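Notebook, dormitory fit-out, upstairs
December, entry started 9:40

Carried over from the last entry: wall touch-up, sheet fit on the bed against the wall, mask stock still without a home. Ilango has the storeroom key until noon, so bed first.

Sheet. This is the sage-green fitted one from the Tameo batch. It went through one wash before coming up. Put it on wall side first this time, far corners before near corners, then pulled toward the room. Result is better than the earlier attempt, when I started at the near side and ran out of cloth at the back. Still not flat. Long shallow creases run from the wall edge toward the front and there is a sag where the sheet meets the wall. Pulling harder from the front only moves the creases. Subbarao thinks the elastic on the wall side is riding up over the mattress edge and not going under it. To check that, the bed has to come out from the wall. Not done today.

Mattress depth against sheet pocket: Padmavathi to measure both. The packing slip gives a pocket depth but I don't trust it, the last Tameo delivery had two sizes under one code.

Wall. White, one coat over the old paint. Slightly scuffed above the bed. There is a red pen mark toward the left, short, shaped like an arrow or a hook. I asked Gopinath whether it was one of his level marks and he says he only uses pencil. Treat as stray. There is also a faint grey smudge farther right and lower. Plan for both:

Smudge: damp cloth, then the white eraser block if the cloth does nothing. Stop if the paint starts to go shiny.
Red mark: do not wet it. Ink bled through on the corridor wall when we painted straight over it. Spot of stain blocker, let it dry overnight, then the wall white from the Ronton can. Feather out with a nearly dry brush.
Scuffs: leave until the bed is out, then do the whole strip at mattress height in one go.

Masks. The carton of N95s was put on the bed, pushed against the wall, so that we could clear the floor by the door. It is the large brown one and it is bigger than I remembered from the order. The open question is whether it goes under the bed or onto the Chowdary rack in the storeroom.

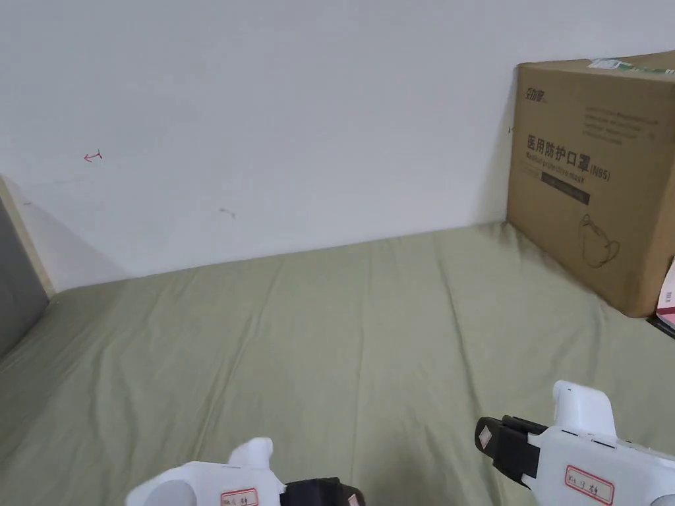 Bed with green sheet on, N95 carton against the wall. Red mark and grey smudge not yet treated.

11:15. Clearance under the bed is 264 mm at the side rail. I tried the tape against the carton both ways up and it does not go under on either. Raising the bed is possible, Raghavendra has the leg blocks, but then the mattress ends up too high against the grey panel and the light wood edge strip stops doing its job of keeping the pillow in. Not worth it for one carton. Rejected.

Chowdary rack, second shelf: 700 mm clear width, and the carton fits with room for a hand at the side. Shelf height is also fine. The trouble is what is on it now, the spare pillow protectors and the curtain hooks. Those can go to the top shelf, being light. Ilango agreed by phone and wants the printed face of the carton turned outward. The large lettering on it is Chinese apart from the N95, so Padmavathi will write an English shelf label: masks, N95, date in, count in. Nothing to be written on the carton itself. We did that with the gloves and then couldn't tell whose count was current.

Rule from now on, agreed with Subbarao: no cartons on made beds. The base has been on a warehouse floor and the sheets are pale. If the floor is needed, use the bare mattress or the trolley.

14:30. Carton moved to the rack, two people, no trouble. Sheet where it had been sitting was pressed down a little at the corners, no dirt that I could find under the lamp. Brushed it with a dry hand brush anyway. Smudge tried with the damp cloth: lighter, still there at an angle. Eraser block took off the rest. Slight change in sheen, only seen from the door side. Acceptable. Stain blocker on the red mark, one dab.

Stock sheet updated. Shelf label written and taped. Prareo invoice for the rack brackets is still unpaid and they have called again, passed to Gopinath.

Open:
Pull bed out, look at elastic on the wall side (Subbarao and me)
Mattress depth and pocket depth (Padmavathi)
Second dab of blocker if the red shows through, then white
Scuff strip at mattress height
52 pillow protectors listed on the stock sheet, recount when they go to the top shelf
Ask Tameo whether the deeper pocket comes in the same green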